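Colgar las llaves

Llevo desde abril enseñando a dos brazos mecánicos a colgar llaves. Yo muevo los mandos, ellos me imitan y el ordenador apunta. Van 1445 intentos guardados, y mi madre sigue preguntando cuándo voy a trabajar en algo.

La teoría de Jereton, que es quien paga, dice que el robot aprende de la demostración humana. Lo que no dice es qué humano. Anong Rungrueang demuestra con una limpieza que da envidia: va, cuelga, suelta. Yo dudo, me acerco de más, retrocedo, rectifico. Y el modelo entrenado con mis datos duda igual – hasta le reconozco el gesto de muñeca.

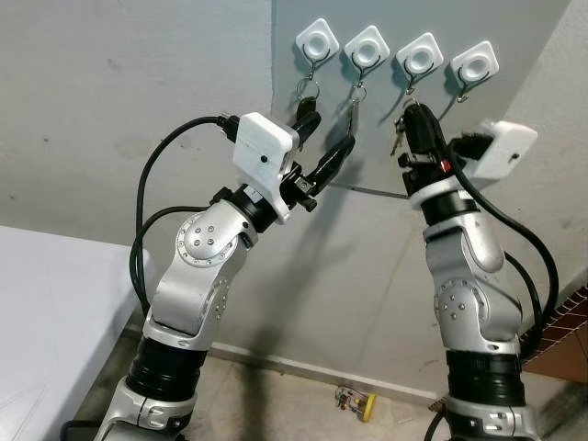 El panel de los ganchos, con la pinza derecha sujetando un llavero negro.

Hay quien propone borrar las demostraciones torpes. Anong tiró 400 de las mías en una tarde, sin consultarme. Me parece un error, y no solo por orgullo. Quien siempre acierta a la primera no enseña a salir de un apuro, y una casa es un apuro detrás de otro: el aro que gira, la correa que se engancha, el gancho que no está donde uno juraría.

Yo guardaría las dos cosas, la mano buena y la mala, y le pondría etiqueta a cada una. En Jereton dicen que lo estudiarán. Mientras tanto, en mi casa las llaves siguen en el bolsillo del otro abrigo.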